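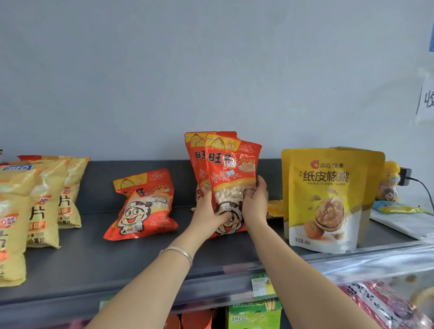

How do you get bags of little milk biscuits to stand up on a shelf?

Asked by Kinga Bognár, 2019-12-10

Hello all, I've taken over the snack shelves in my aunt's shop in Tarnholm and I'm having a lovely time except for the Want Want bags (the red and orange ones with the grinning boy on). The biscuits are small and round and roll down to the bottom, so the bag goes fat at the foot and floppy at the top, and sooner or later one leans back and takes its neighbour with it. The crisps next to them behave much better! I'd like the fronts to face out so people can see the biscuits through the little window. Any ideas that don't mean buying a whole new rack?

2 answers

Vlasta Pešek
Oh, I know those bags well, my grandchildren get through them at a terrible rate. What I do is hold the bag by the bottom with one hand and pat the front with the other until the biscuits have spread out a bit, then give the base a gentle tap on the shelf so it goes flat. Put the second one close behind the first, slightly to one side if you're short of room, and let them prop each other up. Don't squeeze, they crumble. If the row is still slumping after that, a clear divider on each side does wonders. I bought a set from Zevby in August for 325 crowns and they've been fine, although the sticky strip on one has come away and I keep meaning to write to them about it.

drumton_dave
Shallow box, cut the front down. Done it for years.

Comment from Kinga Bognár: Thank you both, I'll try the patting first and then go hunting for a box!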